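21 de setembro de 2020

Caderno da oficina - fermentação, série de massa-mãe de centeio

Retomei hoje a série parada desde abril. A cultura velha (a que o Duarte Aguiar trouxe e que sempre chamámos Mastitz) passou o verão no frigorífico pequeno, frasco de vidro, tampa pousada. Cheiro a acetona ao abrir, líquido cinzento por cima, nada de bolor nas paredes nem na tampa. Deitei fora o líquido e a camada de cima e guardei 28 g do fundo para o primeiro refresco.

Farinha: centeio integral do saco De Haan, o que está aberto. O saco da Fusero ficou fechado, quero usá-lo só na segunda metade para não misturar duas variáveis. Água da torneira repousada de véspera. Balança verificada com o peso de latão antes de começar, sem desvio. 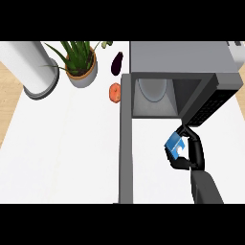
Primeiro refresco às 9h10. Proporção de uma parte de cultura para duas de farinha e duas de água. Massa muito espessa, como é normal no centeio, alisada com a espátula molhada. Elástico no frasco ao nível da massa. Às 11h00 não tinha mexido. Às 13h30 havia umas bolhas pequenas junto ao vidro e mais nada. Às 17h00 subiu um dedo acima do elástico e o cheiro a acetona já era fraco.

A Wenche Haugland acha que devíamos fazer três refrescos seguidos com intervalos curtos antes de medir seja o que for. O Cristóbal Jara prefere um refresco longo, de noite inteira, a temperatura mais baixa. Vou fazer os dois em paralelo, frasco A (Wenche) e frasco B (Cristóbal), ambos tirados da mesma mistura de hoje. Etiquetas escritas a lápis, que a caneta saiu toda com a condensação da outra vez.

Câmara de fermentação: a Grurkier continua a marcar mais do que o termómetro de sonda. Diferença de dois graus na prateleira de cima, um grau na de baixo. Não mexi no termóstato, passo a registar só o valor da sonda. O Svetozár Ševčík ficou de ver se a ventoinha está a rodar como deve - ontem fazia um ruído seco ao arrancar, hoje não ouvi.

Pesagens para o lote de teste, que quero amassar assim que A e B dobrarem em menos de cinco horas:

farinha de centeio, 979 g
água, 850 g
massa-mãe madura, 546 g
sal, 28 g
total, 2.403 g

Dá para três formas pequenas. O total em abril era maior e a massa transbordou na câmara, com uma tarde perdida a raspar a grelha. Mantenho as formas só até dois terços.
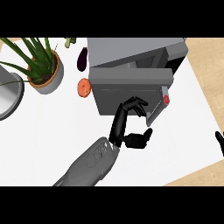 Sobre o sal: na série anterior juntámo-lo com a água e na última fornada juntámo-lo no fim, e depois ninguém soube dizer a que se devia a diferença no miolo. Desta vez vai sempre dissolvido na água, nas três formas. Se o miolo sair pegajoso outra vez, procuro primeiro na cozedura, que em abril foi curta. O Maarten Dijkstra tem a tabela antiga de tempos de forno e pedi-lhe uma cópia.

pH: tiras só até chegar o elétrodo novo. Leitura da mistura às 17h00 entre 4 e 4,5, a cor é difícil de ler com a massa agarrada ao papel. Diluir uma colher de massa em água destilada e deixar assentar antes de molhar a tira. O valor de hoje fica como indicativo e não entra na folha de cálculo.

Às 18h20 dividi para A e B. A na prateleira de baixo da câmara, 26 na sonda. B na despensa, 19 no termómetro da parede.

Por fazer:
- refrescar A amanhã à primeira hora e outra vez ao meio-dia
- fotografar B antes de abrir, com a régua encostada ao vidro
- secar uma porção da cultura em papel vegetal, de reserva
- encomendar tampas, duas estão rachadas
- perguntar ao Duarte de que ano é a Mastitz, cada um diz uma coisa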